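Robot hand (buying and budgeting)

Reading time: 4 min

A robot hand is the part of a robot that goes on the end of the arm and does the holding. In the trade the general name is end effector, and a hand with five fingers is the fanciest and usually the most expensive member of that family. I've bought two of them for the lab at Nevesham, and I keep this entry up to date for anybody who has to put a number on a purchase request and has no idea where to start. 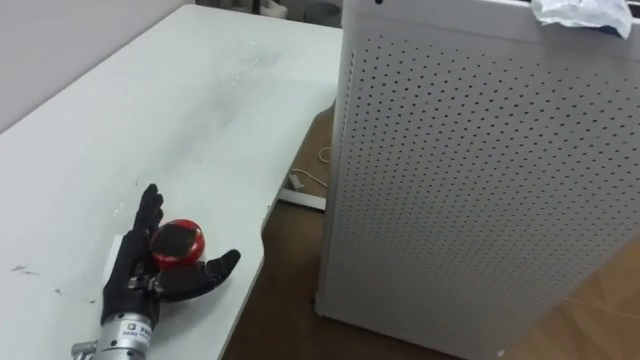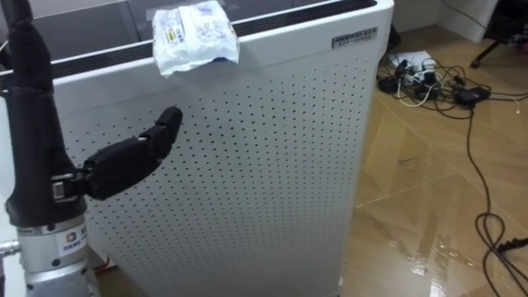 Five-fingered hand holding a red ball at the table (first), and a hand on its arm next to the air purifier (second).

Types and what they cost you

The cheapest choice is a two-jaw gripper. It opens, it closes, and for boxes and bottles it's plenty. Next up are three-finger grippers, which I've never gotten along with (other people love them). Then you get to the hands with a thumb and four fingers, and the price jumps so hard that my first request came back with a question mark penciled next to it.

What are you paying for? Mostly joints. Every joint that moves on its own needs something to move it, and some makers save money by linking joints together so one motor curls a whole finger. Ask the seller how many joints are driven and how many just follow along! The number in big type on the brochure is often the total of both, and I got caught by that one on my first order.

The price on the quote

A quote for a hand covers the hand. I know that sounds silly to write down, but my first quote from Fesidix had a lovely clean total on it and then a second page of things I'd also be needing: the wrist adapter, the cable set, the power supply, the license for the control software. Together they came to 3,000 dollars, which I hadn't budgeted for and had to go begging for in December, the worst month of the year to beg for anything.

So these days I ask for one quote with everything on it down to the screws. Hevudell will do that if you call them. Their web form won't.

The wrist adapter deserves its own paragraph. Arms and hands from different makers tend to have different bolt patterns, and even when the holes line up the connector might not. Get the drawing of your arm's flange, send it to the seller, and have them say in writing that it fits. A custom adapter isn't a terrible expense, but ours took 37 days to show up and the hand sat in its box the whole time.

Running costs

Marilou Tan keeps our books and she likes a yearly figure for everything, so we worked one out. Skins and fingertips wear. Cables wear faster than you'd think, especially anywhere they bend with the arm. We put aside a bit each quarter for both, and I'd also keep one spare finger on the shelf if your maker sells them singly (not all do, and a hand that has to be shipped back whole for one bad finger is gone for weeks).

Service contracts are a matter of taste. I skipped it on the first hand and took it on the second, and I still couldn't tell you which was smarter. Read the part about who pays for shipping.

The room

This is the line people forget, me included. An arm needs something solid under it. It needs outlets, more than you have, and somewhere for the cords to run. Measure the reach of the arm with the hand mounted, because the hand makes it longer, and then look at what's standing inside that distance. Cabinets, stands, cooling and air equipment, doors that swing in. Moving furniture costs nothing except an afternoon. Having new outlets put in costs real money, and at Nevesham it came out of the equipment line, so check whose line it comes out of at your place.

Test objects go in the budget too. Balls, blocks, cups, fruit if you're feeling brave. It's pocket change, but buy duplicates of whatever you plan to report results on, so you can swap in the same thing later.

Renting and used hands

Renting makes sense if you only need a hand for one project. The Manalastas catalog lists used ones from time to time, and Marilou Panganiban, who had my job before me, bought very happily that way. With a used hand, ask for a video of every finger moving by itself, both directions, at slow speed. Ask which version of the software it runs and whether the license moves to the new owner. If the seller gets vague on that second question, I'd walk away, however nice the price.

Lead times

Order early. Then add the adapter, the customs paperwork if it's coming from overseas, and however long your own purchasing office takes to find the signature page.

Last revised 22 Sep 2020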